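4.2 Why the Color of the Table Matters More Than We Wanted It To

I went into this part of the study thinking it would be the boring part. We had already sorted out the jigsaw sets (Section 3), we had our players, and all I had left to do was choose what people would be doing the puzzles on. I figured a table is a table. Then Erdal Sönmez, who ran the pilot with me in March, pointed out that half of our pilot players were complaining about the table and hardly any of them were complaining about the puzzle, and so I ended up with a whole extra section to write!

Some background first. People who do big jigsaws at home are very particular about what goes under them. In the interviews I did at the Hokulstead puzzle club I heard about bedsheets, cork boards, the back of an old map, a door taken off its hinges, and one dining table that the family hadn't eaten at in years. Most of the older writing on puzzle solving skips all this. The surface gets half a line in the methods, usually something like "a standard table," and then it's on to the eye movement plots. I did the same thing in my first paper, so I'm not throwing stones here.

What the club members kept bringing up was contrast. A piece is a small thing with a wiggly outline, and you spend most of your time looking at that outline. On a dark surface a night sky piece just melts away. On white, the snow and cloud pieces go missing, and the glare gets tiring after an hour or so. Patterned tablecloths got the worst reviews by far (one player called hers "a second puzzle under the puzzle," and I've been quoting her ever since). The next most common gripe was sliding. Slick tops let a finished chunk drift when you bump it, and then the edges pop loose and you say a word you shouldn't say in a lab.

So we compared 2 surfaces, the bare white laminate that came with our room and a medium gray felt. Same two puzzles for everybody, the Pevero harbor picture and the Mistach orchard picture, with the order swapped for half the players. We had 40 players in all. Nobody was told what we were after, though I'm sure a few guessed once they saw the second surface.

We logged every pick-up, meaning any time a player lifted a piece off the table, looked at it and either placed it or put it back down. I coded these by hand from my notes and the session logs, and Erdal coded a share of them again without seeing mine. On the white laminate we ended up with 3174 put-backs, where a piece went down again without being placed. On the felt it was 1449. I honestly expected a difference, just not one that big, and I went back through the sheets twice looking for a mistake. The harbor puzzle accounts for a lot of it, as you'd guess from a picture with that much pale sky. The orchard puzzle showed the same pattern but the gap was smaller.

A put-back isn't always a bad thing, mind you. Some players like to handle pieces, and a couple of our strongest solvers picked up nearly everything within reach before they settled on a plan. I wouldn't want anyone reading the totals as a score. What I'd say is that on felt, people seemed happier to leave a piece lying there and study it with their eyes first. That fits with Partanen sorting, the habit from Section 2.3 where you spread the pieces by shape and hold off touching them for a while.

We kept the space behind the table plain too, after the pilot players told us that a busy background pulled their eyes up. The look we settled on is in Figure 7.
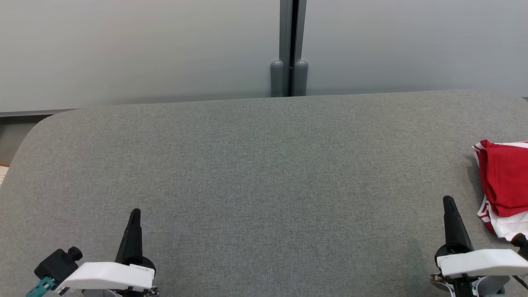

Figure 7. Gray felt tabletop with the pale wall behind it.

The felt has a fine speckle to it, and I did worry that this would hide the smaller pieces. Players didn't mention it much when I asked. The bigger nuisance was lint, which gets into the tabs, and anyone copying our setup should keep a brush handy and use it between sessions. Felt also makes it harder to shove a finished section across the table. Five players asked for a sheet of card to slide underneath, and we let them have one, so their times are left out of Table 5 (their put-backs are still counted).

I'd like to try a green or a blue next, and the club has already offered opinions on which. For the rest of this paper, though, every session was run on the gray felt unless I say otherwise, and that includes the paired-solver sessions in Section 5.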